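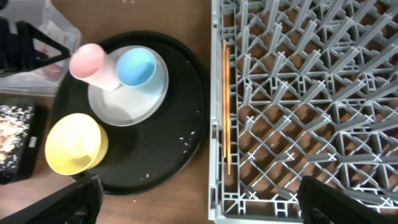
Why does my arm stop for a moment between every batch of actions, and how do I smooth it out?

The pause is the time your policy takes to work out the next chunk, so start asking for the new chunk while the arm is still playing the old one, then blend the two where they overlap.

Right, that's the short version, and thanks to whoever edited it in at the top. My full question is below for anyone with the same setup.

I'm running a learned policy that takes in the wrist camera plus joint positions and spits out a chunk of target poses. The task is clearing tableware from a tray into a dish rack. The model runs on a desktop in the next room and talks to the arm through the Sitico bridge. Everything sort of works, but the arm moves, freezes, moves, freezes, and with a cup in the gripper the freeze makes it swing a bit. I measured inference at 90 ms and the network on top of that takes it to nearly double. My loop is as simple as it gets – grab image, wait for chunk, play the whole chunk, repeat. I've tried making the chunks longer, which gives fewer freezes but then it reaches for where the plate used to be if I nudge the tray. Is there a setting I've missed? I'm on the Fernbridge build from December if that matters.

2 answers

Valter Tavares
Accepted

No setting, I'm afraid, you need to change the loop. I had the same stutter for weeks and blamed the motor gains (don't touch them, mine were fine before I started fiddling).

Split it into two threads. One does nothing but send targets to the arm at a fixed rate from a queue. The other grabs the latest image, asks for a chunk and puts it in the queue when it arrives. Set it off when the queue still has 200 ms of motion left and you'll have the new actions before the old ones run out, going by your numbers.

Now the bit that caught me. By the time the chunk comes back it's already stale, as it was planned from an image taken before the arm moved on. If you play it from step one the arm jerks backwards. Stamp the image when it's captured, work out how many steps have gone by when the chunk lands, and throw those away. Use the capture time and not the time you sent the request! Those were quite different on my machine because the camera driver was holding on to old images. Set the driver's buffer to one while you're in there.

Then the join. Even with the stale steps dropped, the old and new chunks won't quite agree. I fade from one to the other over the overlap, plain linear weights for position, slerp for rotation. Leave the gripper command out of the blending altogether. I averaged mine at first and ended up with a half-closed gripper hovering over a bowl, which took me an embarrassingly long evening to find. Just take the newest value.

With that in place you can go back to shorter chunks and it'll cope better with the tray being nudged. If the path still wobbles at the joins, log both chunks and plot them on top of each other. Two smooth lines going different ways means the policy can't make up its mind (left of the cup or right of the cup, that sort of thing) and blending will give you the middle, straight into the cup. In that case stick with the old chunk for longer before switching.

Comment from the asker: Brilliant, this did it. The stamp was the problem in the end, I was using the send time and it was out by 77 ms. Blending over 70 ms now and the swing has gone. Still a tiny hitch when it lets go over the rack but I can live with it.

Comment from Valter Tavares: Check whether your release has a sleep in it. Mine did, from ages ago.

quinlan_user

Get a faster graphics card. Or run the model on the same machine as the arm, then you haven't got the network. I use Predisora for this and it has a tick box called async, no idea what it does inside but the pauses went away when I ticked it.

Comment from Valter Tavares: Moving it to the same machine is worth doing, agreed. A faster card only makes the freeze shorter if the loop still waits, though. I think the tick box is the same queue idea, but I'd check whether it drops the stale steps before trusting it with anything breakable.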